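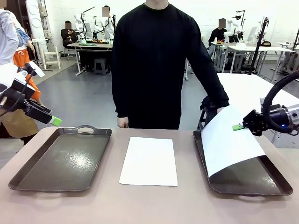
首页 小说 短篇 连载 作者专栏 投稿须知 登录

送纸

八月里,科长让我跟他去一趟Skiltport,看Wondum的开放日。他在食堂跟我说的,端着餐盘站在我旁边,说你去最合适,你天天摸纸。我问要去多久。他说参观90分钟,来回路上另算,下午不用回单位打卡。

我在Clendiseo的收件组做了很多年。Clendiseo替几家保险公司整理理赔材料,外面寄来的信封由我们拆,发票、病历、收据一张一张理平,放进盘里,再推给扫描的人。扫描早就是机器了,理纸一直是人。组里的人都知道公司想把理纸也换成机器,科长不说,我们也不问。

出门前我从废件箱里拿了一沓纸,装进牛皮纸袋。都是作废的空白单子,没有客户信息。有复印纸,有药店那种薄收据,还有几张在信封里折过三折的。科长看见了,问带这个干什么。我说垫包。

我们坐386路。科长本来要打车,算了一下发票要贴两处,就改坐公交。车上冷气不够,他把西装脱下来搭在腿上,一路看手机。过了河就是Skiltport,早年是货运码头,后来仓库一栋一栋改成了办公楼,外墙还看得出原来的编号。Wondum在2号楼。门口摆了一张签到桌,发一根挂绳和一瓶水,挂绳上的牌子让自己写单位。科长写得很大,我写得小一点。

楼里的冷气倒很足。我穿的短袖,进去就后悔了。他们自己的人都穿得厚,看来是习惯了。

先是听介绍。一间会议室,幻灯片放了二十来页,讲机器能叠衣服,能装盒子,能摆餐具。讲到纸的时候只有一页,标题写的是“柔性薄片”。我听了一会儿才明白,柔性薄片就是纸。机器叫Yao,两条手臂,两只手,看东西靠摄像头。讲的人说Yao不是按写死的步骤走,它是看人做过很多遍以后学会的。后排有人问很多遍是多少遍。讲的人翻了翻本子,说送纸这一项,到昨天为止是1,127遍。

我在心里想,那还不到我一天的量。我没说出来。旁边一位做药品包装的女士倒是把数字记下了。

听完介绍分组进实验室。屋子很大,白墙,灰地面,好几处都有白色的手臂,有的旁边坐着人在摆弄东西,没人抬头看我们。我原以为会有红地毯、围栏之类的,都没有。带组的人只说请大家不要越过桌子,然后就让开了。

送纸的那张桌子前已经站了几个人,我们挤在侧面。桌上两只深棕色的托盘,盘边有提手的孔,跟餐厅里端菜的差不多。讲解员穿一件黑毛衣,站在桌子后面,说话声音不高。任务很简单:纸放在托盘里,Yao把纸取出来,放到该放的地方。讲解员说,大家不要觉得简单,纸比杯子难。杯子在哪里就是在哪里,纸一碰就变样。

科长小声对我说,这话说得对。

我说,嗯。

Yao开始动的时候,我先看的是它的手。我看新来的人也是先看手。新人拿纸,多半用整个手掌去抹,抹得满桌都是。Yao没有手掌,只有两根指头,指尖包着绿色的垫子。它下去得很慢,慢到我替它着急,指尖在纸边上停住,像在找什么。然后它捏住了,往上提。
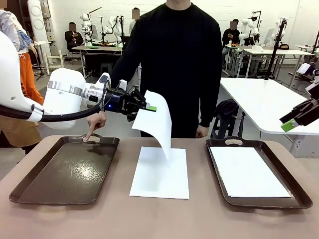 讲解员说,刚才那一下是最难的,纸贴在桌面上,人用指甲一挑就起来了,它没有指甲。科长问那它怎么办。讲解员说靠垫子的摩擦,先推出一点弧度,再夹。科长点点头,又问一小时能送多少张。讲解员说这个要看纸。科长说就按一般的纸。讲解员说,今天主要是展示能力,速度在另一份材料里,等会儿可以扫码领。

科长回头看我。他想让我问点什么,来的路上他就交代过,要我以一线人员的身份提两个问题,回去好写进报告。我一个也没准备。我站在那里,想的是那个弧度。我们组里管这个叫“起拱”。手指按在纸边往里一送,纸就拱起来,另一根手指从底下进去。我带过的徒弟里,有人当天就会,有人一个月了还在用指甲抠,抠得纸角都是印子,扫描出来一道黑线,客户打电话来问是不是涂改过。

Yao没有在纸角留下印子,至少从我站的地方看不出来。

又做了一轮。有一次纸从指头间滑下去,落在盘沿上,讲解员伸手把它拿起来放回原处,说这个也算数据。大家笑了笑。做药品包装的女士问,掉了谁捡。讲解员说现在是人捡。她又问,以后呢。讲解员说以后它自己捡。

科长等这阵问答过去,清了清嗓子,说我们是做单据的,单据的纸不是这种纸。讲解员问是什么样的。科长就说不下去了。他是从财务那边调来的,理纸的活他看过,没做过。他又回头看我。

我把牛皮纸袋从包里拿出来。

我说,带了一点,能不能试试。

讲解员先看了看我挂绳上的牌子,又去看那沓纸。带组的人走过来,说开放日一般不接外来物料。讲解员说没关系,试一轮,大家别录像就行。有人把手机放下了。我把纸递过去的时候,科长在旁边咳了一声,也不知道是什么意思。

先试的复印纸,没有什么好说的,跟他们自己的一样,顺利送完了。第二种是折过三折的。我挑了一张折痕最硬的,讲解员把它摊进盘里,它自己又翘了起来,中间鼓着,像个没关严的盒盖。Yao的手悬在上面,往左挪一点,又往右挪一点。我听见它里面有很轻的马达声。它下去,碰到鼓起来的地方,把它压平了,手一抬,又鼓起来。再下去,再压平。来回了好几次。

后面有人说,卡住了。

讲解员没有按停。我也希望不要按停。我干活的时候最烦有人在背后说卡住了。

最后它换了个位置,从纸边上夹住,连着折痕一起提了起来。纸歪歪扭扭地过去了,放下时多了一道新的折。按我们组的标准,这要退回来重新理。可是它毕竟过去了。

第三种是药店的薄收据。我心里知道结果。那种纸几张叠在一起,天气干的时候吸得死死的,人也常常拿重。讲解员放了一小叠。Yao夹起来,送过去,放下,一切都很稳,指头松开,退回原位。讲解员去看,用手指一捻,是好几张。

科长的脸色松了一点,又紧了一点。我看得出来他在想报告怎么写。如果机器行,公司高兴,他往后要来跟我们组谈;机器不行,公司不高兴,他也算白跑一趟。他拿出笔,在宣传册背面写了几个字。

讲解员问我,你们平时怎么处理这种。

我说,先弹一下。

怎么弹。

我走到桌边,没有越过去,就在边上,把剩下的收据拿起来,左手捏住一头,右手食指在另一头的边上弹了两下,再把整叠弯一弯,松开,边就散成了一排。我说空气进去了,就不粘了。然后用指肚送最上面一张,只送一点点,别贪。我做了一遍,又做了一遍。第二遍做完我才发现桌边安静了,都在看我的手。我的手指因为常年摸纸,指肚是平的,纹路几乎没有了,前年换手机录指纹,录了一下午也没录上。我把手放了下来。

讲解员问能不能再做一遍,慢一点。

我又做了一遍。

讲解员说,弹的时候,是弹边还是弹角?我说边,靠近角的地方,真弹到角上纸会折。讲解员拿了一张便笺记下来,写完念给我听,问对不对。我说对。又说,冬天要多弹一下。讲解员把冬天两个字也加上了。

科长后来在车上问我,你教它干什么。他问得不重,像是随口问的。我没答上来。当时人家问了,我就说了。平时徒弟问我,我也是这么说的。

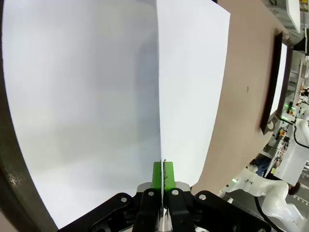
参观的最后一段是自由看,科长去排队领材料,我一个人回到送纸的桌子旁边。讲解员正在给几个学生模样的人看手上的摄像头。我凑过去,在他们后面看那块屏幕。摄像头装在手腕那里,看出去的东西跟我站着看的完全不一样。纸变得非常大,立在眼前,中间一道竖的折,一边灰一点,一边亮一点,像翻开的一扇门。两块绿垫子夹在折的最底下,中间漏出一线白。托盘认不出来,人只剩远处一个小小的深色影子,旁边是一条桌面和远处乱糟糟的工作台。我看了很久。我干活的时候眼睛离纸也就那么远,看到的也差不多是那样,一张纸占满了,别的都在边上。

学生们问的问题我听不大懂,什么帧率,什么延迟。有一个问,它知道自己拿的是纸吗。讲解员想了想,说它知道接下来手该往哪儿去。学生好像不太满意,低头在本子上写。我倒觉得说得挺实在。一天做下来,我也不会每一张都想这是纸。手到了那里,自己就动了。有时候下班坐在车上,手指还在裤子上一送一送的。

学生走了以后,讲解员把我的那沓纸理齐了,放回牛皮纸袋里还给我。折过的和没折过的分开放,中间夹了一张他们的白纸。我说不用还,本来就是废的。讲解员说那能不能留下,他们没有这种收据。我就把收据抽出来留下了,别的带走。

我问,学会弹这个要多久。

讲解员说不好讲,两根指头做不了弹的动作,可能要改垫子,也可能用吹气。

我说吹气不行,轻的会飞。

讲解员说,那就得再想。

旁边的Yao停着,手臂收在两侧。有个小灯亮着。我想伸手摸一下那块绿垫子,想知道是涩的还是滑的。我们组有人戴橡胶指套,有人用海绵蘸水,我什么都不用,但我都试过,知道哪种涩。桌边没有牌子写着不能摸。我看了一眼讲解员,讲解员说,可以,它断电了。

垫子是软的,有一点涩,比橡胶指套好。我用指肚按了按,按下去一个坑,慢慢又平了。

科长领完材料过来,手里一个纸袋,里面有宣传册、一支笔、一个Yao的钥匙扣。他多领了一份给我。我们下楼,在门口交了挂绳。签到的人问要不要填一张意见表,科长填了,在“是否有采购意向”那一栏停了一会儿,勾了“待定”。

回去的386路人多,没有座位,我们站着。科长一只手拉吊环,一只手翻那份写速度的材料,翻到最后一页,又翻回来。他说一小时的数字是有的,用的是标准复印纸。我说哦。他说那跟我们不是一回事。我说嗯,不是一回事。他把材料折了一下塞进西装口袋,过了一站又掏出来看。

过河的时候他问,你那个弹纸,组里几个人会。

我说都会,我教的。

他说那写进操作手册了没有。我说没有,手册上只写“逐张理平”。他说应该写进去。我说行。他又说,你来写。我说我写不好,我可以做给写的人看。他说也行,然后就不说话了。

他在中间站先下,说回单位拿点东西。我一直坐到终点。后半程有了座位,我把牛皮纸袋放在膝盖上,打开看,折过的那几张还是翘着。Yao送过去的那张也在里面,新添的那道折斜着,从一边走到另一边。我把它抽出来,放在包上用手掌压了压,压不平,就照着原来的三折叠好,放了回去。

第二天照常上班。早上来了四筐信,有一筐淋过雨,要先晾。徒弟问我昨天看见什么了。我说看见机器拿纸。她问拿得怎么样。我说慢,薄的会拿重。她挺高兴,又问,那它用不用指套。我说用,绿的,比我们的好。她让我去跟科长说说,能不能给组里也买那种。我说等报告交上去再说吧,先把湿的那筐搬到窗边去。

她搬筐去了。我坐下来,把第一叠拿到手里,弹了两下。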